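Textiles and Consumption
Session 5: How long do clothes last, and who says so?
Notes by Edeltraud Hellwig, 2 Feb 2024

Before you start
Read the Cavell chapter and at least one of the two survey reports (Onwood or Rieger). Bring the methods pages, printed. Last year most of you brought the summary, and a summary is where a survey goes to look its best.

1. The problem with "average lifetime"
You will meet the claim that a garment is worn for so many years before it is thrown away. Ask what was measured. The Onwood survey asked 43 households to say how long they had kept their last discarded item. People are bad at this. They remember the coat they were fond of and forget the shirt that went in the bin after a month. The report gives its answer to one decimal place, and I see no grounds for the decimal.

Rieger does it differently, with wardrobe diaries kept from July onwards for four weeks. Better, but a summer month tells you very little about coats, and anyone who writes down what they wear each morning may start choosing differently. The authors mention this in a footnote and then carry on as if they hadn't.

2. Wear as evidence
Some researchers prefer to look at the clothes themselves. Fading, frayed edges and thinning along seams can be scored on a scale, usually out of 5. I am fond of this approach and still doubt much of it. Denim is the worst case — a good deal of it is sold already faded, so a pale patch may come from a factory and say nothing of the owner. Fraying is a little more useful, though some makers sell that too. Two scorers given the same pair will often disagree by a full point. 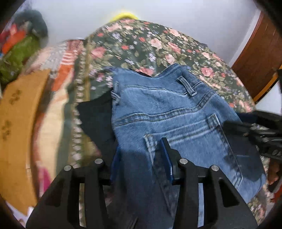
3. Does repair make a difference?
The Onau mending project says that repaired clothes stay in use for longer. Perhaps they do. But people mend what they already like, and they would probably have kept those things anyway. To show that the mending did the work you would need similar garments, similar owners and some left unmended. Onau had no such group.

Cavell is more careful and gets a smaller effect, which may be why he is quoted less.

4. For the seminar
Pick one figure from either report and trace it back to the question people were asked. Write half a page on what a respondent might have thought the question meant. Then say whether you would use the figure in an essay, and with what warning attached.

Essay titles go up next week. "Fast fashion is bad" is not a title.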